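What Is a Shared Document? How Many People Can Write on One Page

Imagine that your class must write a story together. There is one sheet of paper and one pencil. While your friend writes, everybody else has to wait. It is slow, and a little boring also.

People who work in offices had this same problem for a very long time. They kept their pages in books and folders, and only one person could hold a page. 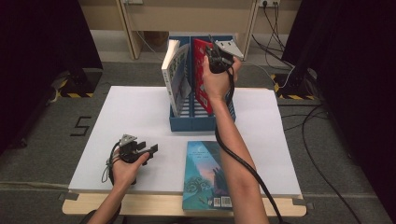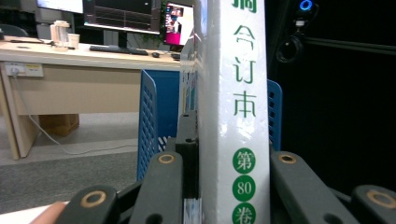
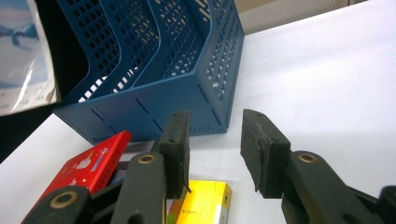
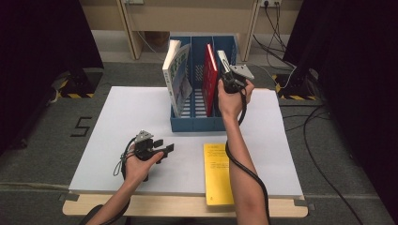 Today many people use a computer program that we call a shared document. It is a page that lives on a big computer far away. That big computer is called a server. Your own computer, or your tablet, shows you the page through the internet.

How does it work?

Let us say that Pouran is in the town of Wenbridge and Kauko is at his grandmother's house, four hours away by train. They are writing together about frogs. They use a program with the name Belay.

Pouran types the word "frog". Her tablet sends a very small message to the server. The message says: "Put these letters here." The server writes the letters on the page, and then it tells Kauko's computer to do the same. All this takes less time than you need to say "frog" out loud.

What the server sends is only the change. If the report has 500 words and Pouran adds one more, it does not need to send all the old words again. Small messages travel quickly.

What if two people write in the same place?

This is the difficult part, and clever people have thought about it for many years.

Suppose the page says "The frog jumps." Kauko wants to put "green" before "frog". In the same moment Pouran wants to put "high" after "jumps". Kauko's new word makes the line longer, so the place where Pouran wants to write has moved a little to the right. The server must notice this and move her word too. Then both of them see "The green frog jumps high."

Sometimes two people change the very same word. Pouran changes "green" to "brown", and Kauko changes it to "tiny". Now the program needs a rule. Some programs keep the change that came last. Other programs show both words and ask the people to choose. Then Pouran and Kauko have to talk with each other. A computer cannot know what color the frog was!

Can we get the old page back?

Yes, very often. Many programs remember the changes that people made. This list of changes is called the history. The report about frogs had 240 changes in its history before it was ready. If somebody erases a whole part by mistake, you can open the history, find the page as it was before, and bring it back.

Who can see the page?

The person who makes the page decides this. Usually there are three choices for each friend:

Can look: you may read the page, but you cannot change it.
Can comment: you may put small notes at the side.
Can edit: you may write and erase.

Never give your password to another person, also not to your best friend. If your friend wants to help, ask a grown-up to show you how to invite them in the right way.

Try it without a computer

You need 6 children, a pile of paper slips and one big sheet. One child is the server and holds the sheet. The others write their changes on slips, for example "Put the word big before dog". The server takes the slips one by one, changes the sheet, and reads the new sentence in a loud voice. Start with a short sentence like "My dog sleeps." After some minutes, let everybody hand in the slips at the same time, and see what your sentence looks like then.

New words

Server: a computer that keeps things for many other computers.
History: the list of changes on a page.
Edit: to change what is written.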